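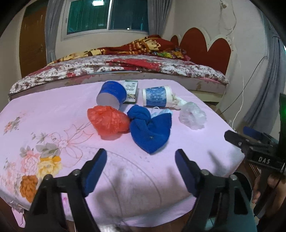 Brareswood Mending Log is my spreadsheet of household linens that got repaired, cut down or turned into something else, and this is the readme I should have written ages ago. It started with one pile of sheets in my hallway and now has 1000 rows – I still can't quite believe it! Every row is one textile. The "pattern" column is free text, so a pink bedsheet with a faint line drawing of a bow and petals goes in as "pink, bow and petals, line" and you can search on any of those words.

What's in it

items.csv – the main table (fabric, pattern, fault, what we did with it)
repairs.csv – 200 longer notes, mostly on hems and worn middles
wultham.csv – 20 curtains from the Wultham swap, kept apart as their fabric labels were missing

Mieke Schouten typed up the repair notes and Timothée Tanguy fixed my spelling of "selvage" (many times, sorry).

Known problems

Sizes are in inches except in the Drokness rows, which are in centimeters. I'll convert them when I get a free evening. "Cotton" sometimes means a blend. Blank fault means I forgot to look, so please don't read it as "no fault."

Use it however you like, and send corrections through the issues page. Last updated June 2, 2019.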